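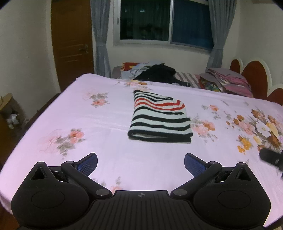

Removing Set-In Stains from Printed Cotton Sheets

This procedure applies to cotton and cotton-blend sheets with a printed pattern. It covers body oil, tea, and old detergent residue. It does not cover silk, wool, or anything labeled dry clean only.

Before you start

Read the care label and note the maximum wash temperature. If the label is missing, use 86°F as the limit.

Test the print for colorfastness. Dampen a white cloth with the soak solution, press it on the inside of a hem for 2 minutes, and check the cloth. If color has transferred, stop and use cold water with plain detergent only.

You will need

A tub or bathtub that holds the sheet fully submerged
Powdered oxygen bleach (the quantities below are for Lulivow powder; for other products, follow the package)
Liquid dish soap, clear
A soft brush

Step 1. Strip and shake out

Remove the sheet from the bed and shake it outdoors. Hair and lint left in the fabric will settle on the stain during the soak.

Step 2. Pretreat oil

Work a few drops of dish soap into pillow-side and foot-side discoloration. Brush along the weave. Leave it for 15 minutes and do not rinse.

Step 3. Mix the soak

Dissolve one scoop of powder per gallon in warm water before adding the sheet. Undissolved grains can leave pale spots on pink, blue, and gray prints. Do not combine oxygen bleach with chlorine bleach or vinegar.

Step 4. Soak

Submerge the sheet and turn it once an hour. Tea usually lifts within four hours. Yellowing may need six. Do not exceed eight hours on a printed fabric.

Step 5. Wash and inspect

Run a normal cycle with an extra rinse. Check the sheet in daylight while it is still damp. If a mark remains, repeat from Step 3. Machine drying sets whatever is left.

Step 6. Dry

Line dry in shade with the printed side facing in. In a dryer, select low heat and remove the sheet slightly damp.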